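Starnitis expansion – worth it at two players?

mossgate11
Played Cluddale base game 11 times now, mostly two player. Thinking about Starnitis but it's 69 quid at my local shop. Does the river board fix the late game or just add more bits?

Wutavar
Fixes it. Barges mean you're never stuck with a barn full of turnips in the last round. Had 173 points on Thursday, never broke 120 before.
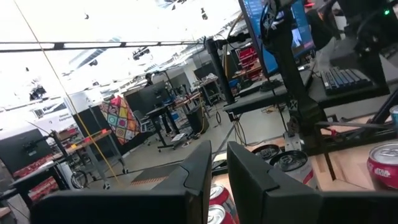 pell_k
Disagree. Scores go up for everyone so what's the diffrence. Also the river board is huge – ours won't fit a normal table once drinks are out, and we'd got a Star Wars can and a few others on the table. Two player it drags. Sold mine.

Wutavar
It drags if you play the long version. Use the short market deck, page 4.

pell_k
Did. Still dragged.

Grigaitė
Short deck is fine but take out the flood cards, they're brutal with two. One bad draw and your whole orchard's gone. Solo mode is very good btw
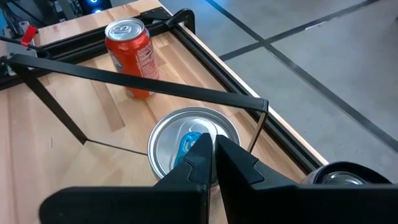 Blue tab on the silver one, red can further back.

mossgate11
Hadn't thought about solo. Do you still get the mill tiles?

Grigaitė
Yes but only three of them, and you cant upgrade till spring

pell_k
Wait for the reprint in January imo. The rulebook needs it

mossgate11
Might do. Will try the short deck with a mate's copy first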